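Ticket 3072: newsletter signup form sending everyone two welcome emails
Opened: December 2018
Status: closed (see bottom)
Priority: 2

Right, I'm writing this one up properly as we went round in circles for most of it and I'd like the next person to have an easier time. The short version is that people signing up for the Mullside newsletter were getting the welcome email twice. Same subject line, same wording, a few seconds apart. The first complaint was very polite, the second one less so, and by the third I'd tried it myself and got two as well.

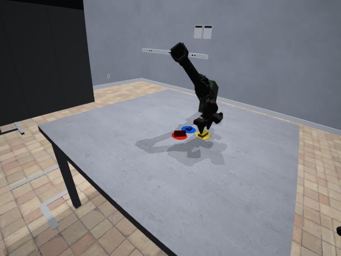

Dela Quartey

First thing I tried was the obvious one – was the button being double clicked? It wasn't. I signed up using the keyboard only, one press of Enter, and still got a pair. I also tried it on my phone with the signal turned right down, thinking a slow page might be sending the form again. Two emails, every time.

Then I went through the list itself. We had 965 addresses on it and I sorted them alphabetically looking for repeats. No duplicates at all! So the form was only adding people once, and whatever was going wrong was happening after that. I wish I'd done this first, to be fair, it would have saved me a whole morning of fiddling with the form settings (which I've put back as they were, in case anyone is wondering).

Next stop was Kuneck, the plugin that does the sending. Its log keeps the last 396 messages and then throws the older ones away, so I cleared it, signed up with a test address and had a look. Two entries, both marked as sent, but with different template names. One was "welcome" and the other was "welcome-old". Aha, I thought. Then I went to delete "welcome-old" and it wasn't in the template list. Searched for it, nothing. Logged out and back in, still nothing.

I did what everyone does and turned things off one at a time. Spam filter off, still two. Cookie banner off, still two. Picture gallery off, still two, and I forgot to turn it back on until after lunch, sorry to whoever was trying to use it.

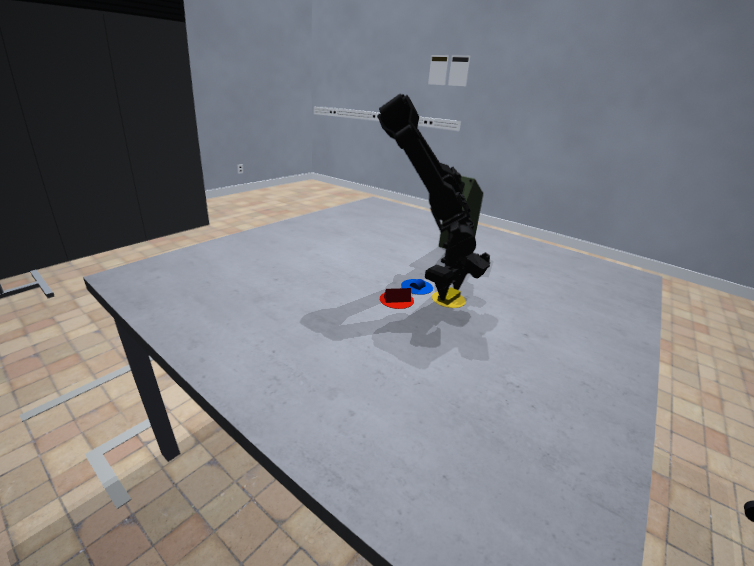 Mullside Web and Newsletter Team

What cracked it was the theme. We moved from the Makowska theme to Stornano in August, and the old one had its own little welcome message built in. I'd assumed that switching themes got rid of all that. It doesn't – the scheduled task stays behind in the database and carries on quite happily with its own copy of the template, hidden from the normal list.

Fix, for anyone who meets this again:
Take a backup.
Switch back to Makowska on the test site (please not the live one).
Go to Theme Options, then Messages, and untick "Send welcome on signup". Save.
Switch to Stornano again and clear the cache.
Sign up with a fresh address and check the Kuneck log.

Once that gave me a single email on the test site, I did the same job on live by removing the leftover task from the scheduler screen. One entry in the log, one email in the inbox. Lovely.

Still a mystery to me is why the complaints only started now if the leftover task had been there for months. My guess is the last Kuneck update, as before that the old messages may have been failing quietly, but the log doesn't go back far enough to check. I've asked for a longer log and will open a separate ticket for it.

Closing this one. Please reopen it if you get a double, and paste in the headers from both emails if you can.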